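The Rulebook for Robots That Do the Laundry

For years, the safety rules for robots could be summed up by a fence. The arm was on one side and you were on the other, and if you opened the gate, everything stopped. It worked beautifully, and it was written for factories.

Homes don't have gates. They have toddlers, cats, loose cords and doors that swing the wrong way. So when I heard that a small group in Grindbridge had spent most of a year writing a plain-language practice guide for household robots, I wanted to read all of it. It runs to 90 pages. I read it twice, and I'm happy to report that the second time was more fun than the first!

The guide is called the Trillum Code, after the rented building where most of it was drafted, and its lead editor is Fernanda Antunes. She came to robots from appliance testing, where she spent her days slamming oven doors, and it shows. Where other documents talk about "interaction with articulated fixtures," hers says "doors."

Doors get a whole chapter. A robot must know which way a door opens before it pulls. It must let go if the door pushes back harder than expected. It must never use a door as a handrail, a brace or a shelf, and it has to leave the path of the swing clear before it starts (this one came out of a test in which an arm neatly trapped its own elbow).

"People lean on doors all the time and get away with it," Antunes told me. "A machine that weighs as much as a person and does it 16 times a day will find the weak hinge." 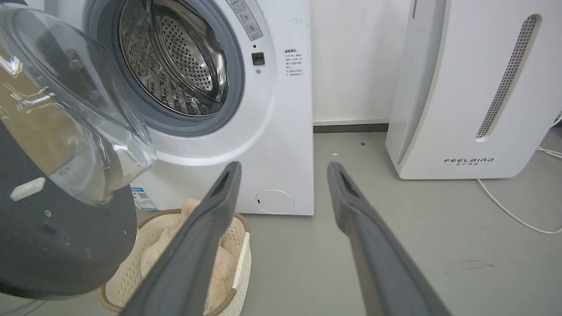 Laundry turns out a surprising number of rules for such a dull chore. My favorite is the one the drafters call look before load. Before a robot puts anything into a drum, it checks that the drum is empty, and if it can't see the back, it has to say so and wait. A sleeping cat is the reason everyone gives, and it's a good one, but the rule also covers a forgotten red sock or a child's toy.

Then there is the matter of soft things. Cloth hides its own shape, so the Code asks for a gentle first grip, a short lift and a pause, in that order. If the load feels heavier than it should, back down it goes. The group logged 3,770 lifts while settling on those three steps, and Antunes still keeps the paper tally sheets in a drawer.

Cords have their own page, too. A robot on wheels treats any cable on the floor as live and attached to something that can fall. It goes around. If there is no way around, it stops and asks, even if the cable is thin and the wheels could manage it.

I love how short these rules are. I also wondered whether anybody would follow them, so I called two companies that build home machines. Lekico has taken on the chapters about doors and floors and is still arguing over the one on speed near people. Athanasiadis, a much smaller shop, printed the whole thing and taped the stop rules to the wall above the test bench. Their engineers disliked the pause after the lift at first. It costs time, and across nearly 900 loads that time adds up.

The speed argument is worth following. The draft asks a robot to slow down whenever a person is in the room. Lekico wants it to slow down only when someone is within reach, and points out that a studio apartment is one room. Antunes thinks they have a point. A revised chapter is due in July, with separate limits for small homes, and she has asked both companies to send in their worst test days along with their best.

She is also adding a page on what a robot should do when it is interrupted halfway through a job: door open, basket half full, phone ringing somewhere. The current wording is a single line. Set down what you are holding, back away, and leave the machine so that a person can close it with one hand.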